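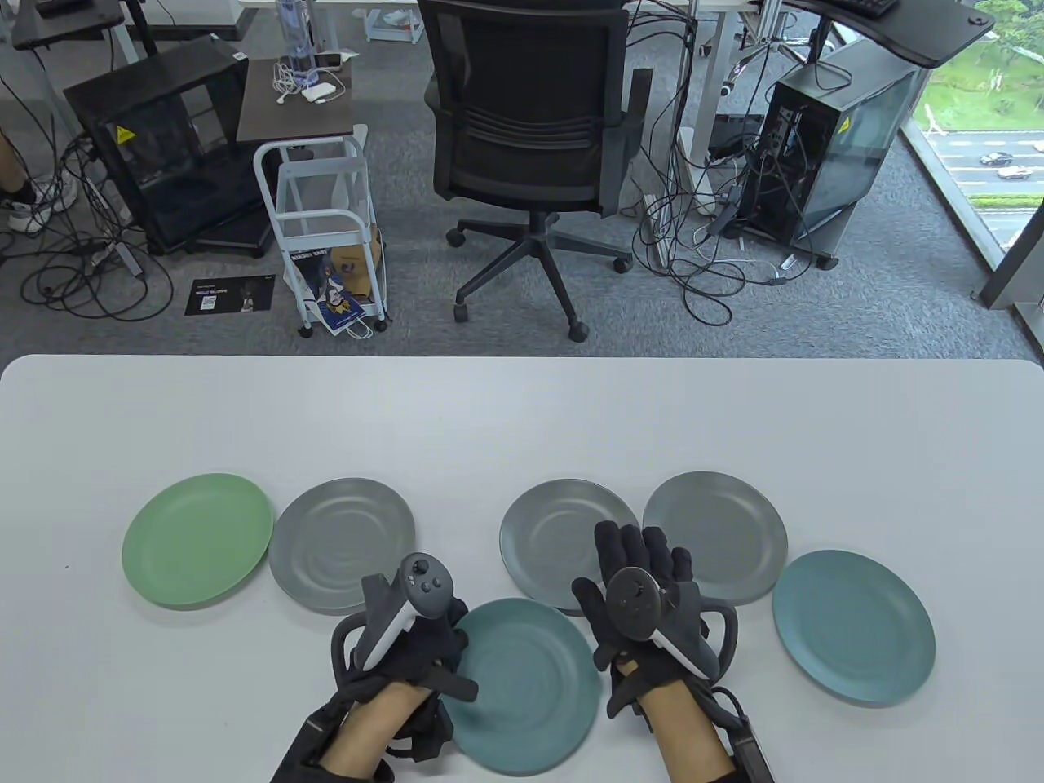
Clusora glove station: questions we keep getting

Does the plate task need a fresh calibration every session?
The vendor guide says no. I don't believe it. Check both gloves before the first plate on Thursday and again after lunch. 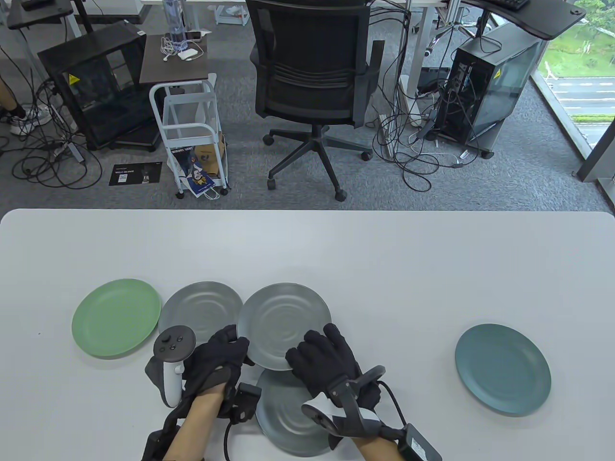 Issue 4, page 32

Which straps go first?
Forearm, then wrist, then the controller mount. Tug the cable before you lift anything - a snug strap can still pull when you reach.

Will the gripper manage any plate a hand can?
That's the claim. Maxine Gilchrist wants it proved on rims before we repeat it, and so do I.

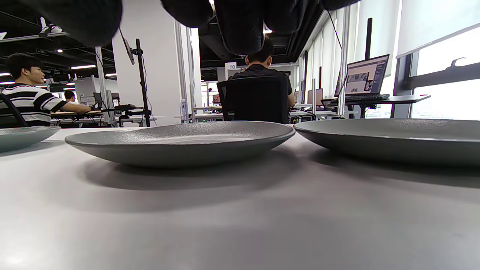
Gripper over the gray plates, window side.

How long do the finger covers last?
Flora, our parts supplier, quotes 900 grasps. We log every run and treat that number as a sales figure. Look at the fingertips yourself.

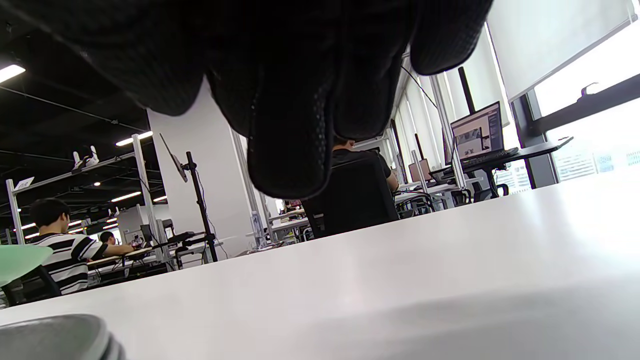 Photo: Mirjam Boersma

The view is mostly fingers. Is the camera mount wrong?
Maybe. Loosen the bracket, tilt it back a little and record a short test. If the table is still half hidden, leave the software settings alone and ask Maxine - they can't move a bracket.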